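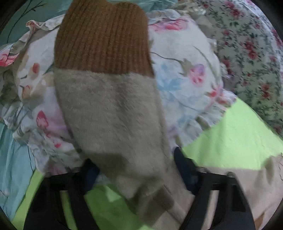 FOR IMMEDIATE RELEASE
May 4, 2019

Uibo opens orders for its fuzzy bed sock - ribbed cuff, soft foot, one pair at a time

Cevham - Uibo, the small sock and sleepwear label, is taking orders from today for its new bed sock. Caramel-brown ribbed cuff, brushed beige-grey foot. Sold by the pair, no multipacks. Shipping starts in July.

Yes, winter socks in July. Shops place their cold weather orders early and we would like the first pairs in people's drawers before the heating goes on. Also plenty of people have cold feet all year. We hear from them a lot.

What's new

The cuff, mostly. Our old bed sock had a plain turned top and it slid down in the night. Customers told us so, over and over, and they were right. The new cuff is a proper rib, close set, running the full height. Holds on the ankle without leaving a mark in the morning. We tried a tighter version first and dropped it after 2 rounds of wear testing - too much squeeze for sleeping in.

The foot is the same fuzzy knit people already know from the Grisine robe. Short pile, brushed, plush on the outside. Sheds less than the first robe did, we have changed the finishing. Wash before wearing anyway please, a little fluff in the first load is normal.

Made for bed and sofa. Not for shoes, the foot is to thick for most of them. Careful on polished floors and stairs, there is no grip on the sole. A grip version has been asked for and is being looked at, no date.

Sizes and color

Three sizes, small, medium and large. Between sizes go up. One color for this season, the brown and beige-grey. A second one may follow if the first run sells, we are not saying which yet.

Care

Cool wash, inside out, with like colors. Low spin. Dry flat or over a rail. No tumble dryer, the pile goes flat and does not come back. No iron. If the foot looks matted after washing, shake it hard and brush it lightly with a dry clothes brush once it's dry.

Keep pairs laid flat in the drawer or folded once. Rolling them into a ball with one cuff pulled over the other stretches the rib over time - that habit is behind many of the baggy cuffs we get sent back.

Where to buy

Direct from Uibo, and from 30 stockists. Vokden will carry all sizes in its bedding department, next to the pillows and throws. Stockist list is on our site and will be updated as more shops confirm.

Returns

Unworn pairs with the band still on, 30 days from delivery. If a seam goes or a cuff gives out in the first season, write to us with your order number and we will replace the pair.

For shops

Minimum opening order is 3 packs, mixed sizes allowed. Each pack comes with shelf cards. Sample pairs can be requested now and will go out in the order requests come in, so don't leave it untill the last week. Please tell us which size you want to see.

For press

Review pairs, product photos and the full size chart available from the Uibo press desk in Cevham. Send a delivery address and a size with your request.

ENDS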